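Stesville is a town on the east bank of the Mets River, in the lower Vonmont Valley. It had a population of 1,671 at the last census. The town grew up around a ferry landing and later became a center for sailcloth, tarpaulins and other heavy cloth goods. It is the seat of the township of the same name and lies 60 miles upstream from Kirnport, the nearest city.

The name is usually traced to a ferry keeper called States or Stees, whose house stood at the landing before the town was laid out. Early maps spell it Statesville, Steesville and Stesvill. The present spelling was fixed when the post office opened, and a later attempt to restore the second "e" failed at a town meeting.
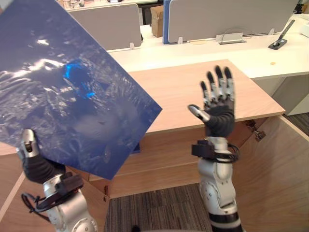

History

Early settlement

The first houses were built on the low ground beside the landing. Flooding was common in spring, and after two bad years most families moved up to the terrace where Main Street now runs. The old site, known as the Bottoms, was used for hay and later for a ball field. Parts of the stone ramp can still be seen when the river is low.

The ferry was a flat boat guided by a rope. It carried farm wagons, cattle and mail, and ran from first light until 9 p.m. except on Sunday, when it stopped at noon. A wooden bridge replaced it, was lost to ice, and was rebuilt in iron on the same piers.

The cloth trade

Saulius Lūse, a sailmaker who had worked in the Kirnport yards, opened a loft above a feed store on Water Street. He first repaired sails for river barges. As barge traffic fell off he turned to wagon covers, awnings and tents, and within a few years the loft had moved into a building of its own. Other shops followed, some of them started by people who had learned the work from Lūse.

At its height the trade employed 771 people in Stesville and the farms nearby. A good deal of the sewing was done at home and paid by the piece. Cloth arrived by rail in bolts, was cut in the shops, and went out to the farms on Monday wagons. Finished covers came back to be fitted with rope and eyelets, then waxed. The smell of the wax sheds is mentioned in nearly every account of the town from this period.

The shops closed one after another as coated and plastic sheeting became cheaper. The Lūse works was the last of them. Its main building was used for storing apples and then stood vacant until the township bought it. The upper floor now houses the public library, and the ground floor is rented out as offices.

Geography

Stesville stands on a gravel terrace between the river and a line of low hills called the Shelves. Three creeks cross the town — Ferry Creek, Tanner Creek and a smaller stream that has been piped under Main Street and has no agreed name. Soils on the terrace drain well and are used for orchards and potatoes. The Bottoms still flood in most years, usually in March or April, and building there is not allowed.
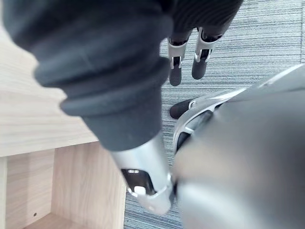

Winters are cold, with river ice in a normal year from late December. Summers are mild and often damp. Fog is frequent in the fall and can last until midday along Water Street, while the upper part of town is clear.

Government and services

The town is run by an elected council of five members, who choose a chair from among themselves. Council meetings are held in the former rail depot. Police service is provided by the county. There is one elementary school, and older students travel by bus to the regional high school on the Kirnport road.

Transportation

Passenger trains no longer stop at Stesville. The track south of the depot has been lifted, and the bed is a walking path as far as the county line. A bus to Kirnport runs 5 times a day on weekdays, with a shorter schedule on weekends. The iron bridge is closed to trucks, which must use the highway crossing downstream.

Culture

Cover Day is held each May on the terrace above the Bottoms. It began as a sale of seconds and unclaimed orders from the shops and is now a general street market with a supper in the evening. A sewing contest, in which entrants hem a length of canvas by hand, was dropped for many years and has since been brought back.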